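Teaching > Robot Learning from People > Handouts > Session 2

Feb 9, 2019
Kumiko Sekiguchi

Notes to go with the second session, on showing a two-armed robot how to handle cloth. Please read them before you come to the lab, even if you were at the first session and feel you already have the idea, as we'll be going straight to the benches and I'd like us to spend our time moving arms and talking about what happened.
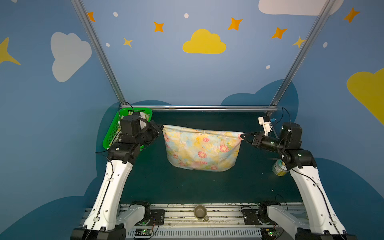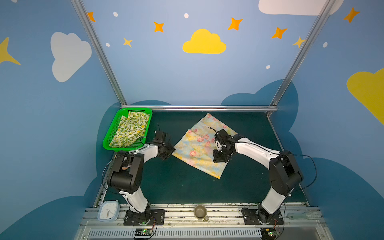 Flowered cloth and two arms: held up by its top corners in the first picture, lying on the table in the second.

Last time we worked with blocks, and I know some of you went home feeling rather pleased with yourselves (quite right too!). A block is a very forgiving thing to learn on. It has a place and it has a direction, and if you write those down you have said nearly all there is to say. Cloth won't be pinned down like that. Lift it by two corners and the rest goes wherever it pleases, and the same piece put down twice will hardly ever land the same way. This is why we teach it by showing. I have tried more than once to write out the rules for straightening a pillowcase, and each time I got a page and a half in and gave up and made tea.

There are two ways of showing that we'll use this term. The first is by hand, where you take hold of the arm itself and walk it through the motion while it keeps a record of its own joints. People like this one straight away, and it's lovely for slow work with one arm. With two arms it gets awkward, as you need a hand for each of them, and you'll find your elbows and your head getting in the way of what you want to see. The second is by remote control, where you move a pair of small leader arms and the working arms follow. You can stand back a little and keep your eyes on the cloth. It takes longer to get used to, and I'd ask you to be patient with yourselves over the first few tries. Kenta Tsuji, who has done more of this than anyone else in the department, still does a few practice lifts before he starts recording.

A word about what makes a good demonstration. Beginners tend to think it means a perfect one, so they throw away every take with a wobble in it. Please don't! If one gripper misses the corner and you go back and take it again, the robot gets to see what going back looks like, and it will need that badly later on. What you should throw away are the takes where you stopped to think for a long while with the arms hanging in the air. The robot has no way of telling that you were thinking, and it will quite happily learn to hang there too.

Bianka Nyitrai's group built up a set of 1000 demonstrations for the Estden project, and when they went back through it they kept 890. Most of what they dropped was pauses of this kind, along with a few takes where the cloth had gone out of the camera's view. I bring it up because it took them most of August to sort through, and a small note made at the time ("long pause, drop this") would have saved them a good deal of it.

Do change the starting position between takes. Turn the cloth, bunch it a little, push it toward one side. If it always starts square to the table, that is the only cloth your robot will ever know how to deal with. The same goes for how you work: settle with your partner which arm takes the first hold, and then stick to it for the whole set. Cornel Voicu and I once made half a set each without talking it over, he starting with the left arm and I with the right, and the robot we trained on it would reach with both and then dither between them.

For the lab, each pair will record 17 takes of lifting the cloth by two corners and laying it down again. It should take around an hour once you've warmed up. Keep the grippers slow near the table, let go gently, and write a line in the log after every take while you still remember it. Viorica Bălan will be going from bench to bench and will show you how to use the leader arms, so wait for her before you switch anything on.

Before next time, have a look at your own log and mark the takes you would keep. Then swap with another pair and mark theirs. We'll start the third session with the ones you disagreed about.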